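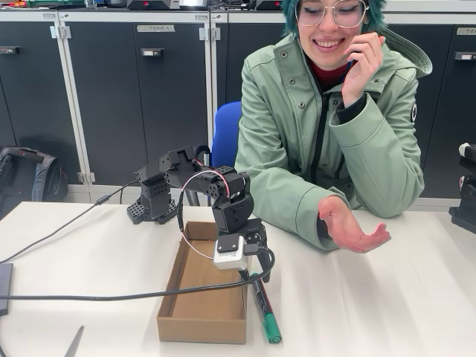 Zwischenbericht an die Tsegaye-Stiftung
Projekt: Nachfolge in der Geschäftsführung mittlerer Betriebe
Berichtszeitraum: bis Ende Oktober

Sehr geehrte Frau Villa,

im zweiten Projektabschnitt haben wir die schriftliche Befragung abgeschlossen. Von 734 angeschriebenen Betrieben haben 400 den Fragebogen vollständig zurückgesendet. Der Rücklauf aus der Region Plernville ist schwächer als geplant, dort möchten wir im Winter noch einmal nachfassen.

Frau Kang hat die Auswertung zum Wechsel der Geschäftsführung begonnen. Nach dem jetzigen Stand behalten Betriebe mit einem internen Nachfolger ihre mittleren Führungskräfte länger. Ob dies auch für sehr kleine Betriebe gilt, können wir noch nicht sagen.

Von den Interviews sind fünf geführt und abgeschrieben. Das Gespräch bei der Firma Nernetti wurde auf deren Wunsch verschoben.

Aus dem Posten Reisekosten sind 700 Euro nicht verbraucht. Wir bitten um Erlaubnis, diesen Betrag für die Transkription zu verwenden.

Mit freundlichen Grüßen
Desmond Fitzsimmons
Projektleitung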